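Ticket: Cups will not stay on mug tree
Product: Praltidis countertop set (mug tree, plate rack)
Category: Kitchen / Stability
Status: Reopened, again

Original report, April
The mug tree leans. Put one cup on it and it behaves. Put two on the same side and it starts to tip, slowly, like a guest working up to an announcement. No cups lost so far. One saucer lost, but it was a bystander.

Reply from support
Thank you for contacting Praltidis. Please confirm the stand is on a level surface and hang cups on opposite sides of the post. Maximum load is 2 cups per side.

Customer update, 8:15 p.m.
Surface is level. I own a spirit level and have now used it for the first time in years. I know about opposite sides, but the sink is on the left, I am left-handed, and the cups end up on the left. I was hoping for a fix that doesn't involve changing me.

Things tried:
Turned the base a quarter turn. Leaned less, then leaned as before.
Folded cardboard under the low edge. Worked until the table got wiped.
Felt pads, 3 of them, from the Ziruma hardware aisle. Much better. The post still has a wobble where it meets the base.

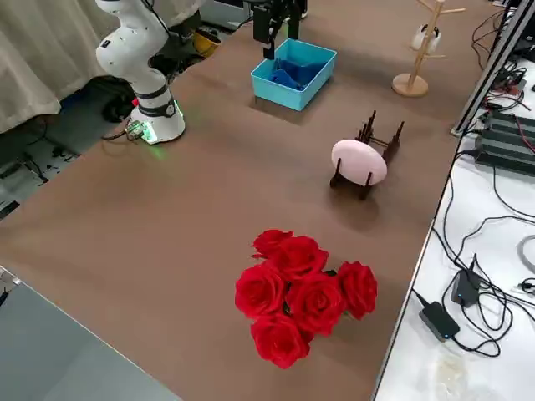

The plate rack from the same set has been no trouble at all. It takes a dinner plate in the front slot and stays put, so whoever made the rack should be asked to have a word with whoever made the tree.

Reply from support
The wobble you describe suggests the screw under the base is loose. Please peel back the felt disc and tighten by hand, then a half turn with a screwdriver. Do not overtighten.

Customer update, 9:40 p.m.
There was a screw under there. The leaflet is 36 pages long and spends most of them on how to wash wood in various languages - the screw does not come up. Tightened it. Wobble gone. Left two small cups hanging on the same side through dinner and the washing up, and the tree stood.

Reply from support
Glad to hear it. May we close this ticket?

Customer update
Close it. Please add the screw to the leaflet. I'll reopen if it leans, and I still want to talk about the saucer.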